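## 4. Setting up the guest network

This section covers the separate wireless network for visitors on a Konar access point. Finish section 3 first. You need the administrator password and a computer connected by cable to one of the yellow ports.

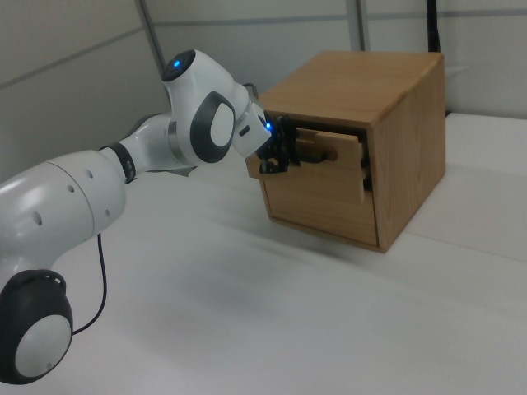 The guest network shares your internet connection but keeps visitors away from printers, file storage and anything else on the main network. It has its own name and its own password. It is turned off when the access point leaves the factory.

### 4.1 Create the network

1. Open a browser and go to the address printed on the setup card.
2. Sign in as administrator.
3. Select **Wireless**, then **Guest**.
4. Set **Guest network** to **On**.
5. Type a name in the **Network name** box. Anyone within range can read this name, so leave out your street address and suite number.
6. Under **Security**, choose **WPA3**. If visitors will bring older phones or laptops, choose **WPA2/WPA3 mixed**.
7. Type a password of at least 15 characters.
8. Select **Save**. The wireless light blinks while the radio restarts.

> **Note:** Wireless devices drop off for about 50 seconds during the restart. Wired devices stay connected.

> **Caution:** Do not reuse the administrator password or the main network password here.

### 4.2 Keep guests separate

1. On the same page, select **Isolation**.
2. Check **Block access to main network**.
3. Check **Block guest-to-guest traffic**. Leave this box clear only if visitors need to share files with each other directly.
4. Select **Save**.

If you use the Wevano controller, isolation is set there and the boxes on this page are grayed out. Open the controller, pick the site, and make the same two choices under **Guest policy**.

> **Caution:** Isolation does not carry over to a second access point connected by cable. Repeat these steps on each unit, or manage them all from the controller.

### 4.3 Limit connections and speed

The default limit is 20 guest devices. You can raise it to 200, but a single access point will slow down well before that in a busy room.

1. Select **Limits**.
2. Enter a number in **Maximum devices**.
3. To cap the speed, enter a value in **Per-device limit (Mbps)**. A blank box means no cap.
4. Select **Save**.

### 4.4 Check your work

1. Join the guest network with a phone. Turn off mobile data first.
2. Open any public web page. It should load normally.
3. Type the administrator address into the browser. The page should fail to open.
4. Try to print to an office printer. The printer should not be listed.

If the administrator page opens in step 3, go back to 4.2 and look at the first box. Then forget the network on the phone, rejoin, and test again – some phones hold on to the old connection after a change.

### 4.5 Change the password

Change the guest password when a long-term visitor leaves, or on a regular schedule. The scheduler under **Guest** > **Rotation** can do this every Monday and email the new password to an address you choose. Guests who are connected when the password changes have to sign in again.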